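Muvedby building, ground floor - quarterly housekeeping and fire safety inspection
December 2, 2021. Inspector: Shazia Kazmi. Previous sheet: Greven, action items carried over where still open.

Status codes: **OK** / **ACTION** / **N/A**. Comments are required for every ACTION.

## 1. Exits and escape routes

- [x] Front exit door opens fully, no key needed from inside - OK
- [x] Rear exit door opens fully - OK. Push bar stiff on the first try, free after that. Lubricate at next visit.
- [ ] Corridor clear to full width - ACTION. Flattened cartons stacked outside the store room. Moved during the inspection, but the cartons need a permanent place.
- [x] Exit signs lit - OK
- [ ] Emergency lights, function test - ACTION. The unit over the rear stairs went out before the end of the test. Replace battery and retest.

## 2. Extinguishers and alarm

- [x] Extinguishers on brackets, pins and seals in place - OK
- [x] Gauges in the green - OK
- [ ] Service tags current - ACTION. Two tags have passed their date. Gilani to service both units in December.
- [x] Manual call point tested, alarm heard in all rooms - OK. Faint in the store room with the door shut.
- [x] Panel log filled in - OK

## 3. Cleaning supplies

- [x] Safety data sheets in the binder - OK
- [ ] All spray bottles labeled - ACTION. Three bottles carry handwriting that can't be read. Emptied and set aside for relabeling.
- [x] Acid and bleach products on separate shelves - OK
- [ ] Sponges and cloths kept apart by area - ACTION. Kitchen and restroom stock still share one bin.

The shared bin was noted on the Greven sheet as well. A second bin was ordered and has not been put in place. Until it is, restroom items go in the lower cabinet and the bin is for kitchen stock only. Used cloths with oil or solvent on them go in the lidded metal can, never in either bin. 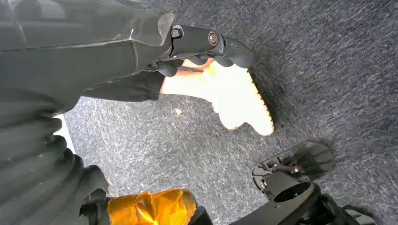
Taka asked that the lower cabinet be left out of the plan, as the lock sticks and the evening shift ends up using the kitchen bin anyway. Agreed in part: the lock is added to the action list below, and the cabinet stays in use with the door unlocked. No chemicals are to be kept in it.

## 4. Electrical

- [x] Panel door closed, clear space in front - OK
- [ ] No extension cords in permanent use - ACTION. One cord behind the copier. Some 6 feet long, no damage found. Move the copier to the wall outlet.
- [x] Outlet covers intact - OK
- [x] GFCI outlets near sinks trip and reset - OK

## 5. Open actions

| Item | Owner | Due |
|---|---|---|
| Carton storage | Taka | 5 working days |
| Emergency light battery | Gilani | 5 working days |
| Extinguisher service | Gilani | end of December |
| Bottle labels | Taka | 2 working days |
| Second bin, cabinet lock | Kazmi | next inspection |
| Copier outlet | Taka | 2 working days |

Copy of this sheet to the binder by the front exit.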